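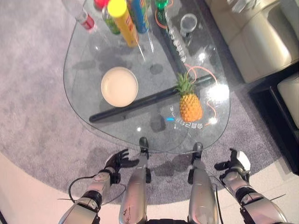
Robot club at Pondholm meets in the common room, because that's where the sofa is. And the glass table. The club lead, who set it up and still can't get the workshop key without asking twice, talked to us between runs. We had 4 questions and got through most of them.

First one, obvious. Why a coffee table and not a proper test bench?

"Because people have coffee tables," she said. "We did the bench for weeks, everything matt black, everything in its place. Looked great. Then you go to somebody's house and it's bottles and a plate and a cable lying across the lot."

The task this term is clearing up. They call it Gresach, after the bus stop where somebody thought of it. A humanoid has to get things off the table and put them where they belong. Bottles, cans, a small clear cup, a cream plate. A pineapple, too.

"The pineapple's my favourite. It's heavy one end and spiky the other and you can't cheat with it. If your grasp code only knows cylinders you find out pretty quick."

And glass is nasty. You get the carpet through it, shadows underneath, white glare on the right hand side, bits of backwards writing reflected in the top. A plate has one edge on the table and a second one, sort of, on the floor.

"The first years labelled a shadow as an object. Twice. I didn't tell them off, I'd done it myself in the morning."

The clear stuff is worse. Cup, the little see-through cubes in a row. She'd like 200 labelled views before anyone trains anything, they have 105. Labelling is Sunday work and there is never enough tea.

What about the hands? Both black, fingers all there, the right one with a white part on the back. Club members write the grip code in pairs, one types and one holds the stop button. Swap every run.

"Holding the button is the harder job. You have to watch the fingers and not the screen. We had someone very good at code who was hopeless at it, and the other way round aswell."

Then the competition. Cindudthorpe host it in June, teams get a table they haven't seen before and a time limit. Scoring is out of 100, with marks lost for anything knocked over. Last year Pondholm came in behind Erraji, the college team from over the river, and she is still cross about the orange cable.

"It wasn't on the list of objects! So our lot treated it as nothing, and the arm went straight into it. Now there's always a cable on ours. Always."

Does she think they can win? Long pause, she was watching the left forearm.

"I think we can do the plate," she said. "Ask me again when the cup's working."

New members welcome, no experiance needed, ask at the front desk for the room. Shoes off on the carpet please.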